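Rarkura Folding Practice Barre, Double Rail

Sold by Staseo Stage & Studio Supplies
Order code 2089
Reviewed by Muthu Rao

Let's start with what a portable barre can't do. It can't feel like one bolted to a wall. Every maker says theirs is rock solid, and every dancer who has hung a leg on one knows better. We've sold a good many over the years and taken a fair few back, so read this page with that in mind.

The Rarkura is a freestanding barre with two rails, made for small theatre companies, youth dance groups and anyone who warms up in a hall they have to clear afterwards. It folds flat, it comes with a carry bag, and it will go in the back of most hatchbacks with the seats down. Measure yours first. The box is longer than the barre.

What the maker says and what we found

The leaflet claims it goes up in seconds. It took me nearer two minutes, and longer the first time, as the drawings show the feet the wrong way round. Once the feet are locked it stands well enough for pliés, tendus and light stretching. Lean your full weight back from it and it will move. The rubber pads help on sprung wood and do very little on dusty stage paint.

The leaflet also says the hinges have been tested to 4,000 folds. We've no way of checking that and I would take it with a pinch of salt. Our shop one has been up and down most days since June and the hinges are still tight, though the catch on the left side has started to click.

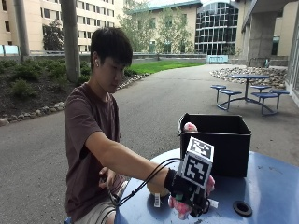 Black glove with patterned cube, worn at a blue table

The rails are beech with a plain oiled finish. Some customers ask for varnish. I wouldn't - it gets slippery under warm hands and chips when the rails knock together in the bag. A wipe of oil now and then is enough.

Height is set with spring pins, with 9 positions on each upright. The lowest suits young children. The highest is fine for most adults, but tall dancers should think about the fixed Llanos wall barre instead, if they have a wall they're allowed to drill.

In the box
Two rails
Two uprights with folding feet
Four rubber pads
Carry bag with shoulder strap
Hex key (the joints need a nip after the first week)

Not in the box
Spare pads. They wear, and you'll want a set.
Floor weights. The Henow sandbags fit over the feet and make more difference than anything else on this page. It's a bit cheeky that they're sold apart.

"Professional grade"

It's printed on the bag. I don't know what it means and the maker couldn't tell me when I rang. It's a decent barre for rehearsal and touring at the price. I wouldn't put it in a full-time school with classes all day.

Delivery and returns

Sent by courier, weekdays only. Keep the box until you've tried it on your own floor. Unmarked barres can come back within the time shown at checkout, and we pay the return cost if a part is faulty.

Page last checked Monday, September 28, 2020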